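Count the failures too

Robot papers have a habit I would like to see dropped. They report a success rate over tidy trials, all run in one room with the blinds down, and leave the rest to a sentence about future work. I have written papers like that myself, so I am in no position to be grand about it.

The result from the Udach project, which went round in January, is a better model. The team logged 540 attempts at everyday household handling, bin liners among them, and published every one, including the 257 that failed. Each failure is sorted by the point at which it went wrong. The headline number looks poor next to Wuko, which claims nearly 500 successes in a row on rigid blocks. I think it is worth more all the same.

Blocks hold their shape. A bin bag doesn't. It folds, it lets light through, and its outline changes as soon as a finger touches it. A wrist camera sees all this from very close up, with its own fingers taking up much of the view, and in strong sunlight a pale floor washes out and the arm throws its shadow over it.

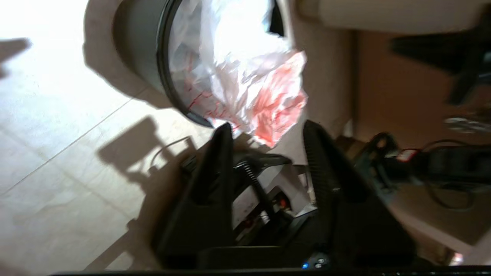
Chacko, replying on the Vistport mailing list, thinks this is the wrong lesson: sunlight and thin plastic are two problems, and a method that mixes them tells you little about either. Close the blinds first, the reply goes on, get the bag right, then open them.

I take the point, and for working out causes it is sound. But the order matters less than what gets printed. If the work stops with the blinds closed, as it usually does, the reader never learns what the second half would have cost.

My own suggestion is dull. Fix the number of attempts before starting, run them at whatever hour the room is free, and print the full table. Udach did this in four pages. With 2000 attempts it would take a few more, and I would still read them.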